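Home | Tickets | Open | Closed | Knowledge base

Gear bench, Trumel line: second gear not seating

Status: open
Raised by: assembly team

The cell drops the large blue gear onto its shaft without trouble, then stops when the next one is due. It has stopped 11 times since the Nudik update. Each stop means calling someone over from packing to clear it. 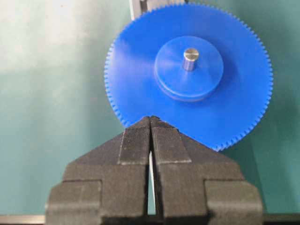 Naidoo works, Tue 27 June

Checked the fingertips against the gear teeth at slow speed, then reset both arms and ran the job at 60 per cent. Two stops in the first hour. At full speed the stops come more often.

Before the cell went in, two of us fitted gears by hand and could feel when one was tight. Now one person minds the cell and the other has moved to packing – fine on a good day, but the minder can't leave the screen when it is like this. Breaks have slipped on both shifts.
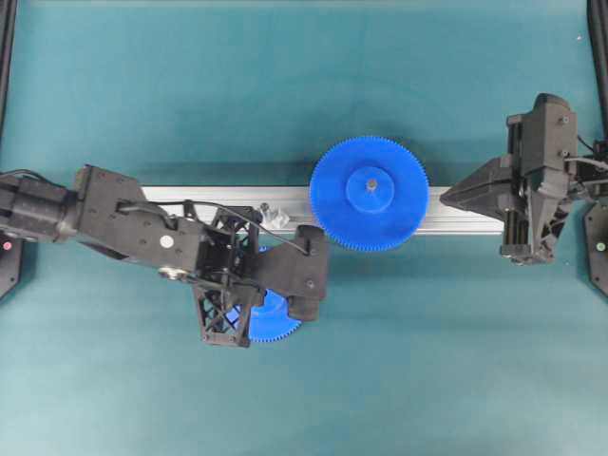
Can we go back to fitting by hand while this is open?

For the small orders, with the cell isolated first. Anything over eight trays stays on the cell at the slower speed, and the minder logs each stop with the time.

Grinero have the log and will send new grip settings. Leave the ticket open until a full shift has run on them.

3 comments | 2 watching

Related tickets
Break cover for cell minders
Slow restart after guard door opened
Tray count wrong on handover sheet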